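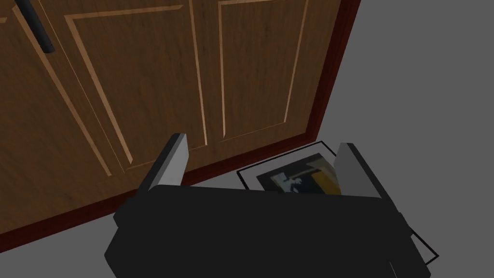 Section 3: Fitting and adjusting the doors

Read this section through before you open the hardware bag. It covers hanging the doors on a Plevness wall or base cabinet, setting the gap between a pair, and fitting soft-close dampers. Cabinets with a single door follow the same steps, except for 3.4.

The Pala hinge is supplied with all Plevness cabinets. If you ordered the Thevar hinge for thick doors, use the leaflet packed with it for steps 3.2 and 3.3, then come back to this section at 3.4.

3.1 Before you start

You will need a No. 2 Phillips screwdriver, a pencil, a spirit level, a tape measure and a folded blanket or piece of carpet to lay the doors on. Do not use a power driver on the hinge screws. The screws are short and the holes strip easily.

The cabinet must already be fixed to the wall and level (Section 2). Doors hung on a cabinet that leans or twists cannot be set straight with the hinges alone.

CAUTION: Tall doors are heavy. Have a second person hold any door taller than 823 mm while you clip or unclip it.

3.2 Fitting the hinges to the door

1. Lay the door face down on the blanket with the hinge holes toward you.
2. Press a hinge cup into each round hole. The arm should point straight out over the long edge of the door.
3. Check that the arm is square to the edge, then drive in the two cup screws. Stop when the heads are flush.
4. Repeat for the remaining hinges.

Note: Doors for the full-height cabinet (1,602 mm) take an extra hinge in the middle. Fit it last.

3.3 Hanging the door

1. Screw the mounting plates to the inside of the cabinet, using the holes already drilled. The arrow on each plate points to the front.
2. Hold the door open at a right angle to the cabinet.
3. Hook the top hinge arm over the front of its plate and press the back down until it clicks.
4. Do the same with the lower hinges, working downward.
5. Pull gently on the door near each hinge. If one comes loose, press it down again.
6. Close the door slowly. If it catches on the cabinet or on the door beside it, open it and go to 3.4 before closing it again.

To take a door off, support its weight, start at the bottom and squeeze the release tab at the back of each hinge arm.

3.4 Setting the gap between two doors

The gap between a pair of doors should be 3 mm from top to bottom. Each hinge has three adjusting screws:

Front screw: moves the door left or right.
Rear screw: moves the door in or out.
Plate screw: moves the door up or down.

1. Close both doors and look at the gap from straight in front.
2. Set the height first. Turn the plate screws until the top edges line up.
3. If the gap is wider at the top, turn the front screw on the top hinge of one door a quarter turn, close the door and look again.
4. If the gap is wider at the bottom, do the same with the bottom hinge.
5. If the gap is even but too wide or too narrow, turn the front screws on all the hinges of one door by the same amount.
6. If one door stands proud of the other, adjust the rear screws.

Make small changes. On a long run of cabinets, start at one end and finish each pair before moving on. Check the first pair again when you reach the last.

Note: Wood doors move a little with the seasons. A gap set in August may look wider once the heating has been on for a few weeks. Leave new doors in the room for two days before adjusting them.

3.5 Soft-close dampers

Dampers are sold separately under the name Tistetti. Use one per door, or two on full-height doors.

1. Clip the damper onto the arm of the top hinge with the switch facing you.
2. Open the door wide and let it close from halfway.
3. If it bounces or stops short, slide the switch to the other setting and try again.

CAUTION: Do not oil the damper. Oil damages the seal and the part cannot be repaired.

3.6 Handles

The doors are supplied without handle holes. For bar handles, mark the screw positions 128 mm apart and check them against the handle itself before drilling. Drill from the front of the door with a block of scrap wood clamped behind it.

3.7 Missing or damaged parts

Check the contents of the hardware bag against the list on the lid of the carton. Write to the parts desk, attention Eldana Workneh, and give the cabinet code from the label inside the carton.

Section 3 revised 23 December 2020 by Thirumalai Kurian. Replaces all earlier door sheets.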